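Filed under: Home & Kitchen > Notes and Lists
2 comments · 27 shares

# Nareser kitchen set: README

Hi, and thanks for downloading! I'm Konrad, and this is the read-me-first for the Nareser folder, the list of everyday kitchen things I've been putting together with Naima Slaoui since January. It started as her kitchen inventory for a rental on Patgate and then it sort of grew (sorry, Naima).

The counter stuff is what most people come looking for, so that's where I'd start.

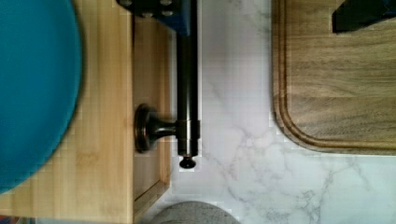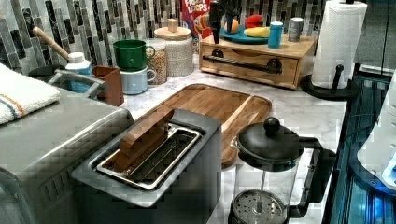
## What's in the folder

- `things.csv` has 642 rows, one per object, with my name for it and Naima's name for it. We disagree a lot. She says "chopping board," I say "cutting board," and we kept both.
- `places.csv` has 678 rows, which is more than the objects because some things live in two spots. Dish towels are the worst for this!
- `notes.txt` is me rambling. Skip it unless you care about coffee gear.

## Things to know before you use it

Plates are listed by color first and then by size, so look under "blue" or "teal" before you give up. I went back and forth on teal for ages.

Anything with a plug goes under "appliances," even if it's tiny. French presses are under "coffee," and their lids don't get their own row.

The Sjöberg shelf labels in the `places` file are old ones. I still need to swap them for the Nemwood ones, which are shorter and easier to sort.

## Fixing stuff

If you spot a mistake, send me the row number and what you'd call the thing instead. Spelling fixes I'll just take. For new categories I check with Naima first (she has opinions about "miscellaneous," and so do I).

Last tidy-up: 10th March. Mugs still aren't done.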